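Saturday, bins

Up too early, coffee gone by 7, so I finally started on the bins. Been putting this off since August. If you've read this blog for any length of time you know how I feel about bins. I love them right up until something goes in one.

The plan was Khalil's. He came by last weekend, looked at the shelf, and said get everything into gray ones with a divider, small stuff in back, everything else in front. Fine. Good plan. I lasted one evening before it all went in the front.

Rules for this round, scribbled on the back of an envelope:

One bin at a time. No opening the next one till the first is done.
No "maybe" pile. The maybe pile is how I got here.
Anything I can't name goes to Hala, who can name anything.

I also wanted to get the order list for Timgate done the same day. Did not happen. More on that maybe tomorrow.

First bin. Pulled out most of it before breakfast, and what's left is the odds and ends. Sponge or brush thing, green on top, beige under, leaning on the left wall. The long pink one next to it, box or case. Clear plastic packet in the corner. And a lumpy gray-green something I am not ready to discuss. 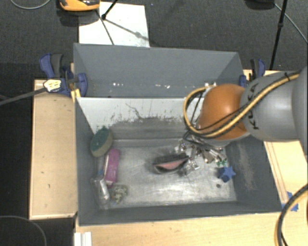
What goes in the back half

Still deciding. It's narrow, so nothing wide. I was thinking flat packets standing up like files. Hala says no, they slump, and she's right, they slumped in the last one. Gilberto uses his for brushes and nothing else and I have to admit his shelf looks great. So maybe brushes. But then where do packets go?

Oh and the divider is scraped up pretty bad, dark scuffs all over it. I had a go at the one in the spare bin with dish soap and a rag and teh marks didn't budge. Baking soda got a little off. If anybody has a trick that isn't sandpaper, comments are open.

The floor's scuffed too but I don't care about the floor. Stuff sits on it.

Labels

Bought a pack of 16 and used 10 on bins I then relabeled. So, six left. I'm writing them in pencil from now on. Paora told me to do that in the first place and will be insufferable abuot it.

Next up is the tall bin, then the order list, then lunch, probably not in that order.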